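Fui conhecer a Pettigrew da galeria nova (e saí de lá com uma bolsa)

Quem me acompanha sabe que eu tenho uma relação complicada com bolsa de marca. Eu namoro por meses, entro na loja, cheiro o couro, saio, volto, e no fim compro um lenço. Pois em junho abriram três lojas no mesmo corredor da galeria, a Pettigrew bem na esquina, onde antes era aquela sapataria que vivia em liquidação, e eu fui num sábado de manhã com a Yolanda Ruiz-Ortega, que é péssima companhia pra quem quer economizar.

A loja é menor do que parece da vitrine. Entrando, à direita ficam as bolsas de alça longa, no fundo as carteiras e os cintos, e tem um provador que serve mais pra gente sentar do que pra provar. Fomos atendidas pela Keisha Wojcik, que foi um amor e não ficou grudada na gente. Ela abriu gaveta, subiu na escadinha, buscou cor no estoque, tudo sem aquela cara de "vai levar ou não vai?".

A que eu levei é a Lukero, tamanho médio, na cor tabaco. Custou 2.000 reais, e sim, doeu. Parcelei e não quero falar disso.

Agora o que interessa: já estou usando há umas boas semanas, praticamente todo dia, pra trabalho, mercado, jantar e uma viagem de ônibus em que ela foi no chão entre os meus pés (desculpa, Lukero).

O couro é grosso e chegou bem duro, daquele que fica em pé sozinho. Nos primeiros dias achei até desconfortável, a alça batia no ombro e não assentava. Depois amaciou e hoje ela cai que é uma beleza! Riscou um pouco na base, mas passei um pano com creme incolor e quase sumiu. A cor também mudou um tiquinho na aba, onde eu pego com a mão, e eu adoro esse tipo de coisa. Se você gosta de bolsa com cara de nova pra sempre, talvez se irrite.

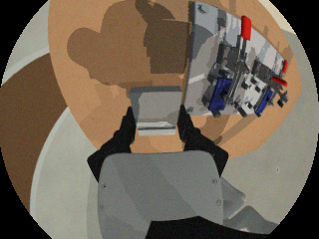
Renderização digital

O fecho é o meu ponto de implicância. É um girinho de metal bonito, pesado, que dá aquele clique gostoso, só que com uma mão só é impossível abrir. Na fila do caixa, segurando guarda-chuva e celular, eu viro um polvo. A Yolanda tem o modelo com ímã, da Illitz, e abre a dela num segundo enquanto me olha com pena.

Por dentro tem um bolso com zíper e dois abertos. Cabe carteira, óculos com estojo, necessaire pequena, carregador e um livro fininho. Garrafa de água cabe deitada, o que eu não recomendo pra quem tem amor aos próprios documentos. Senti falta de um ganchinho pra chave. Por esse preço podiam ter posto um, né?

O forro é de algodão cru, lindo, e mancha só de olhar. O meu já tem um risco de caneta azul que vai me acompanhar até a velhice. Se eu fosse comprar de novo, perguntaria do forro escuro, que a Keisha falou que existe em algumas cores mas não tinha na loja naquele dia.

Também provei a pequena da mesma linha, de 1.270... não, minto, fui olhar na foto da etiqueta e era 1.243. É uma graça, mas pra mim é bolsa de festa. E quase levei um porta-cartão de 127 reais, que achei o melhor preço da loja inteira e já está na minha lista de presente pra Marichka (se você estiver lendo, finge surpresa).

Sobre o pós-venda: um ponto da costura da alça soltou na segunda semana. Voltei lá de cara fechada, pronta pra briga, e trocaram a alça sem discutir. Ficou pronta em 16 dias, o que é muito tempo sem bolsa nova, mas o conserto ficou impecável e não paguei nada.

Minha nota? Oito e meio. Tiro um ponto pelo fecho e meio pelo forro. Compraria de novo, só que com ímã e na cor preta. Semana que vem quero passar na loja do lado, que é de perfume e estava lotada, e conto pra vocês.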